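Products > Gripping > Research kits > Pustico box-packing kit

Last updated May 21, 2021

Pustico box-packing kit

Pustico is a bench kit for groups studying how a collaborative arm can learn to place parts in open boxes from demonstrations. It comes from work done at our Skustemthorpe lab, and it is sold with the same bracket, fingers, test blocks and software we used there. The kit fits most six-axis arms with a standard tool flange.

The method

The operator guides the arm by hand through the grasp and the placement, then presses a button to mark the end of the demonstration. The software stores joint positions, finger opening and motor current. From these it fits a short motion for the last 80 mm of travel, where most failures happen. Everything before that is handled by the arm's own planner.

We trained on 400 demonstrations using boxes in several colours, with and without lids nearby. The box was moved by hand between demonstrations, so the policy never learned one fixed spot. We then ran 1047 unattended trials on the same bench. Results are in the report that ships with each kit, including the raw logs and every failed trial.

The cloth matters more than we expected. On a bare table the boxes slid when a finger touched the wall, and the recorded motions were hard to reuse. All our published runs were done on green cloth, with the gripper reaching down into the box from above.

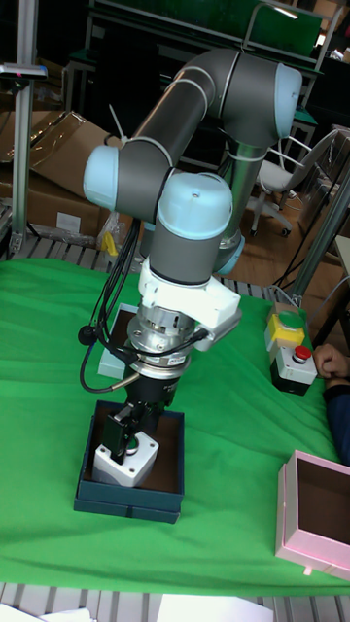
One reply to the first report, signed Stankevičius, argued that square blocks flatter the method. Parallel fingers line themselves up on flat sides, the reply said, and a round part would show how much of the result belongs to the policy and how much to the shape of the block.

We agree with part of this. In February we added a set of 20 cylindrical parts to the kit and repeated the trials. Placement was less accurate with the cylinders, mostly from parts turning in the fingers on contact with the box wall. Rubber finger pads helped, and a pair is now included. The cylinder results are listed separately in the report and should not be combined with the block results.

What is in the kit

- 3D-printed mounting bracket for the tool flange
- Finger set for a parallel gripper, with rubber pads
- Square test blocks with round hole
- Cylindrical parts, set of 20
- Open boxes with lids
- Green bench cloth
- Recording software and printed report

The arm, gripper and control boxes are not included. Replacement brackets can be ordered singly - please give the flange pattern of your arm.

Ordering

Pustico is made in small batches and sold through Festex. Universities and public labs may ask for the demonstration data before buying. It is supplied on a drive with the licence terms.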